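Right instrument jaw opens by itself during knot tying, no fault logged

Posted in: Teleoperated systems / Instruments and cable drives

Raed Issa

We run a two-arm teleoperated bench setup for suturing practice on synthetic tissue pads. The arms are Evex units, second generation, with the standard cable-driven wrists. The left side has behaved normally since installation. The right side has developed a fault that I can't pin down.

During the second or third throw of a knot, with the right grasper closed on the thread tail and under tension, the jaw lets go. The operator's grip input is still closed when this happens. The log shows commanded jaw angle at zero and reported jaw angle at zero for the entire event, so as far as the controller knows the jaw never moved. At the pad the thread is free and the jaws are visibly apart. Opening and closing the grip a few times brings it back for a while.

What I have done so far:

Homed both arms, no change.
Swapped the left and right instruments. The fault stayed with the instrument and moved to the other arm.
Checked motor current on the jaw axis. Normal at rest, and it drops at the moment of release.
Raised the grip force limit one step. The release came sooner.

The usage counter on the instrument reads 770 cycles. I don't have a rated life for it because the sheet that came with the units doesn't give one. Firmware is the version shipped in June. Has anyone seen this, and is there a way to get the controller to flag it? I am less worried about the practice pads than about having an arm that reports closed when it is open.

deltholm_bench

Probably firmware. We had odd grip behavior after the June update and rolled back, and it was better. Also try cleaning the wrist.

Fallahi

I would not roll back firmware for this. You swapped the instruments and the fault followed the instrument, which takes the arm, the motor pack and the controller out of it. What remains is the cable, the jaw pulley, the crimp, and the coupling disc at the back end of the instrument.

The jaw angle in the log is calculated from motor position. There is no sensor at the tip. If the cable has stretched or is slipping at the crimp, the motor sits where it was told to sit, the log says zero, and the jaw goes wherever the remaining tension puts it. The current drop you describe fits a loss of cable tension under load. So does the earlier release at the higher force limit. Put the limit back where it was before you do anything else.

To tell the two causes apart:

1. Remove the instrument from the arm. Power does not matter at this point.
2. Turn the jaw coupling disc by hand to full close and hold it there.
3. With a plastic probe, try to spread the jaws. Do not use a finger.
4. If they give smoothly and spring back, the cable has stretched. If they give with a click or a step and stay out, the crimp is slipping.
5. Look at the cable where it enters the pulley, under magnification. Broken strands stand out from the bundle and catch on a cotton swab drawn along them.

We had two instruments do this in the Cestton lab. One was at 826 cycles and had a slipping crimp. The other failed at 31, with a frayed strand from new, so I would not lean on the counter either way. Neither could be repaired on site. Re-tensioning a stretched cable buys a few sessions and then it goes again.

On detection, the controller has a following-error check, but it compares motor command with motor position and will pass every time here. What we did was add a current check: if grip is commanded closed and jaw current falls by a set fraction with no change in command, the arm holds position and sounds a tone. Ours needs the drop to last 8 consecutive samples before it trips. Shorter than that and it trips whenever thread slides through the jaws. It won't catch a jaw that was never properly closed to begin with, so we also have the operator do a tug test against the opposite grasper at the start of each session.

Regarding cleaning, as suggested above: fluid from the pads does dry in the wrist and can make the jaw stiff. A stiff jaw raises the current, though, and yours falls.

Raed Issa

Ran the test on the removed instrument. It gives with a distinct step and stays out, so slipping crimp. No broken strands that I can find. The instrument has been tagged and taken out of use, and the force limit is back at its original value.

I will set up the current check this week and start with your sample count. One point remains open for me: after a release, the hold leaves the other arm live, and an operator can still pull on a thread that the right side no longer has. I would prefer both arms to hold.
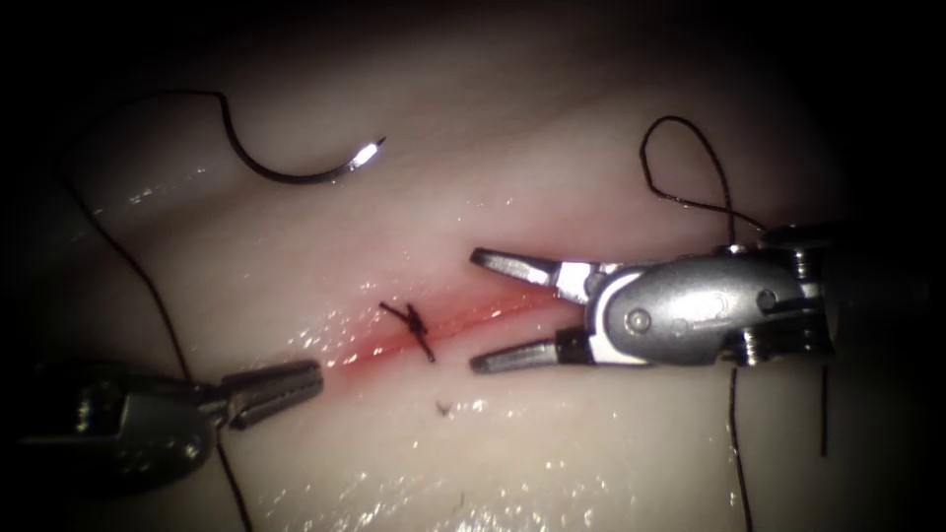 Does your version hold both arms or only the one that tripped? If it is both, I would like to know how you release them without the jaws moving, as the controller re-homes the grip axis on ours when a hold is cleared.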